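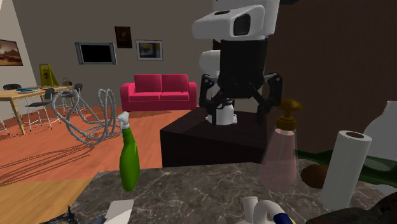

Trisenier T16 Cable TV Receiver

Home | TV | Receivers | Support

The box tunes 1282 channels, says Trisenier. Count the shopping loops and the regional repeats before you get excited. Sports in 4K are "planned," with no date given. The recorder holds 16 hours, and recordings from Stenuvent channels expire after a week whether you watched them or not. Software updates are promised until 2030. We'd like that in the contract.

Filed under: Set-top boxes & cable

Print this page | E-mail this page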